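Why do the treads on an old dog-leg stair have different risers?
Asked in Historic Buildings > Castles, towers and fortified houses
Mar 28, 2025

Kerstin Rønning

I am measuring a spiral stair in a small tower house at Oddale for a survey drawing. The stair was built in 1670 and has had little done to it apart from a handrail. Most of the risers are within a few millimetres of each other, but three of them are clearly higher than the rest. The worst is 20 mm over. They are not next to each other and none is at a doorway.

The guide leaflet says these are "trip steps", put in on purpose so that an attacker running up in the dark would stumble while the household knew where to step. Is there any way to tell from the stonework whether that is true, or is it just poor setting out? I would like to put something sensible in the notes. The title should say spiral stair, by the way, I can't edit it now.

Riet Van Rooij

It is true. My uncle's house had one and you always caught your foot on it. They all turn clockwise as well so the defender has his sword arm free.

Pádraig Costello

The trip step is repeated in a great many guide leaflets and I have yet to see a building account or mason's contract that asks for one. That does not rule it out, but the stone can be checked before you decide.

Start with the bed joints at the newel. In a stair of this type each tread is normally one stone, with the newel drum worked on its inner end. If the high risers come from thicker stones, the drum will be thicker by the same amount and the joint will match its neighbours. If the drum is the normal height and the extra is made up in the joint, or with slips of slate, the stone was packed up when it was laid or when it was reset. Packing of that sort usually means the mason was correcting his levels to meet a floor. 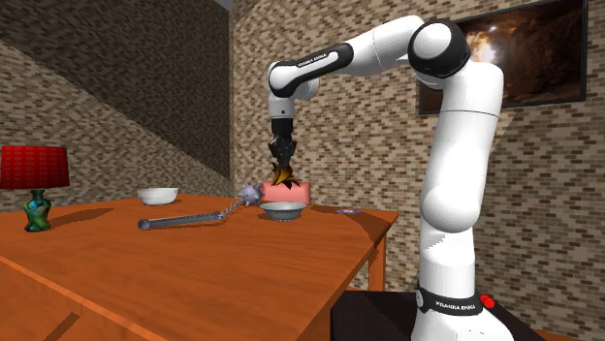
Franka Emika arm over a wooden table, pink box behind the gripper.

Next, look at wear. Measure each riser at the outer wall as well as on the walking line. A tread that has worn hollow gives a low riser below it and a high one above it, so a high riser directly over a badly worn tread means very little. If the difference disappears at the wall end, you have your answer. Soft beds in the same quarry can wear at very different rates.

Last, plot the running total of heights against the number of steps. An intended trip step should show as a single jump with an even slope on both sides. Errors in setting out tend to be taken up again further along, and you will see a low riser or two paying back the high one.

On the clockwise point above: many do turn that way, but there are plenty of anticlockwise stairs in houses of the same date, often where two stairs serve one hall. I would leave sword arms out of the notes.

Kerstin Rønning

Thank you, that is very useful. I only took heights on the walking line so I will have to go back. I did note slate in one of the newel joints - the second of the high ones, I think - but did not connect it with the riser.

Holger Fagerlund

Agree with Pádraig. One addition: check whether the handrail fixings have disturbed any treads. On the stair I recorded, two stones had been lifted and rebedded in cement when the rail went in, and both sat high afterwards. Grey, hard mortar against the old lime is easy to spot with a torch held flat to the wall.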